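Projects > Household Data > Veltar Open Day

Print this page | E-mail this page

# Veltar Open Day: Towel Handling Set

December — Lech Bielecka

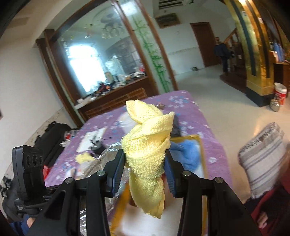

*Hand-held gripper with a twisted yellow towel, held over the bed.*

## What this is

Recordings made during the Veltar open day, held on a Saturday in a furnished house in Brernent. Visitors were shown how we collect demonstrations with the hand-held gripper, and those who wanted to could try it themselves. The set covers cloth handling only.

The house was built in 1979 and is lived in. We asked the family to leave the bedding and the counter as they were. Loïc Barbier ran the demonstrations and I handled the recording and the notes.

## Contents

- 88 episodes, one folder each
- 18 operators, counting Loïc and me
- Tasks: `pick`, `twist`, `lay_down`, `fold_half`
- Notes in `notes.csv`, one row per episode

Each folder holds the video, the gripper opening over time and a short text file with the task name. Operators appear as a letter code. The list matching codes to names is kept at Veltar and is not part of the release.

## How the day went

Doors opened at 10 a.m. Loïc showed each task once, then handed the gripper over. Most visitors needed a try or two before they stopped squeezing too early. Those first tries are kept and marked `practice` in the notes.

`twist` was added at the request of a group from Boyer, who work on laundry sorting and wanted towels that were not flat to start with. It has fewer episodes than the others and the instructions changed before lunch. Up to then the operator could twist the towel against the bed. Afterward it had to be done by hand before the grasp. The column `twist_rule` says which applied.

## Known problems

- Two episodes have no gripper signal. They are listed in `skip.txt`.
- The bedspread is patterned, and our cloth segmentation picks up the flowers as separate items. We have not fixed this.
- Other people were in the house all day and turn up in the background. Faces are blurred in the release.
- Lighting changes through the afternoon — sort by `start_time` if that matters to you.

## Use

Free for research and teaching. Ask before commercial use. Please cite as "Veltar Open Day, Towel Handling Set."

A second visit is planned at Miltau, with kitchen cloths in place of towels. Those episodes will go in a separate set with the same folder layout.

Print this page | E-mail this page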